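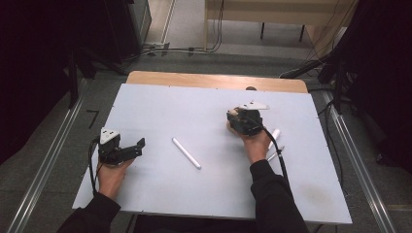 White board on the wood table.

To: Plurnport Seed Exchange list
Subject: Re: old bean seed, worth keeping?

A member in Oltthorpe wrote:

> I inherited a shoebox of bean seed from a neighbor who moved away.
> Most of it is Balura, the brown pole bean, and the envelopes say it
> was saved nine years ago. A few have no year at all. There is also a
> small jar of what I think is Nicholas squash. Is any of this worth
> planting, or should I throw it out and ask for fresh seed in the
> spring swap? I don't have much garden space and would hate to give a
> whole row to something that won't come up. Also, do I need to do
> anything about the little holes in some of the beans?

Don't throw it out yet. Nine years is old for beans but not hopeless, and a lot depends on where the shoebox was kept. A closet in the middle of the house is fine. A garage or a garden shed is usually bad news, as the heat swings do more harm than the years do.

Start with the holes, though. Those are from bean weevils. The beetle grows inside the bean and leaves a round hole on its way out, and a bean can have more than one. Put everything in the freezer now, sealed in a jar or a good zip bag, and leave it there for a full week. Make sure the beans are dry first. If one dents when you press it with a fingernail, spread them out in a warm room for a while before freezing. When you take the jar out, let it come back to room temperature before you open the lid, or water will condense on the seed.

Beans with holes will sometimes still sprout, but the plants tend to be weak. I pick them out and put them in the trash, not the compost.

After that, do a paper towel test. Wet a towel, wring it out so it doesn't drip, lay 12 beans on one half, fold the other half over and roll it up. Put the roll in a plastic bag with the top left open a bit and set it somewhere warm. The top of the refrigerator works in most kitchens. Look at it every day or so and add a little water if the towel feels dry. Old seed is slow, so give it longer than the packet would tell you.
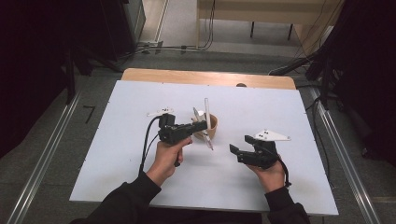

If more than half of them sprout, plant as you normally would and just sow a little thicker. If only two or three come up, I would skip direct sowing and start the rest indoors. You can also pot up the ones from the towel if the roots haven't grown into the paper. Tear the towel around the root and plant paper and all.

Do a separate test for each envelope. People tend to mix them together to save time, and then you don't know which year was the good one. For the envelopes with no year, write "undated" on them and the month you tested.

On the squash – I can't tell you if it is Nicholas without seeing the fruit. The seed looks like half a dozen others. If your neighbor grew more than one kind of squash in the same garden, there is a good chance it crossed, and you won't find out until late summer. Grow one plant for yourself and see. Please don't offer it in the swap under that name until you have eaten one.

Balura is a different matter. Beans mostly pollinate themselves, so it is probably still true, and we are short of it. It is number 456 in the catalog and the last person who offered it stopped growing it when the deer got in. If you can get even a few plants to set pods, I would ask you to keep the whole harvest for seed the first year. Leave the pods on the vine until they rattle. If a wet spell is coming in September, pull the vines and hang them under cover.

It is a tall bean. The catalog says six feet but mine went to almost 9 and pulled over a bamboo teepee, so use something solid. A cattle panel would be my choice. It takes up very little ground if you put it along the north edge of the bed, which may help with your space problem.

For storage afterward, a glass jar with a rubber seal in the coolest closet you have. Label the inside as well as the outside. Ink on lids rubs off.

If the test comes up with nothing at all, write back to the list. I have a small amount of Balura from a later year and could mail you enough for one panel, though I would want to hear how the old seed did first.

Bean section, Plurnport Seed Exchange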